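Gaveo publishes open working guide for recording handling tests on small robot arms

OTVILLE, March. Gaveo has published the first full edition of its working guide for teams that record handling tests with small robot arms. The guide sets out how fingertips, cables, trays and test items should be checked and written up before a recording is accepted.

The text was drafted with Yazdani and tried out at the Nerport workshop, where 438 test runs were reviewed against it. Each run was marked as accepted, accepted with a note, or rejected.

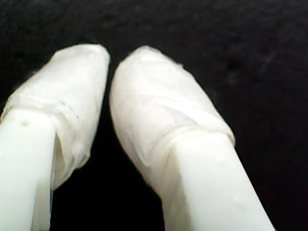
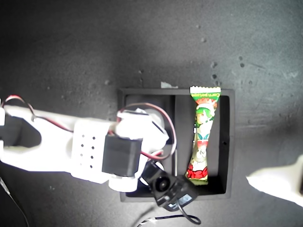
Under section 4, any covering added to a gripper finger must be listed in the run sheet by material and date of fitting. Coverings are to be inspected after every 100 grasps and replaced if an edge has lifted. Section 5 asks that wires crossing a moving joint be checked through the full range of travel at low speed. Section 6 covers packaged goods, which must be logged by type of wrapper and starting position.

"Two sites can run the same task and get results that cannot be compared, and the cause is often a change that was never written down," said Amirhossein Vahidi, who edited the guide.

The guide is voluntary and does not replace any legal duty on machine safety. Sites that adopt it may submit up to 2,650 runs a year for review by Gaveo. Comments on the first edition can be sent to the Otville office.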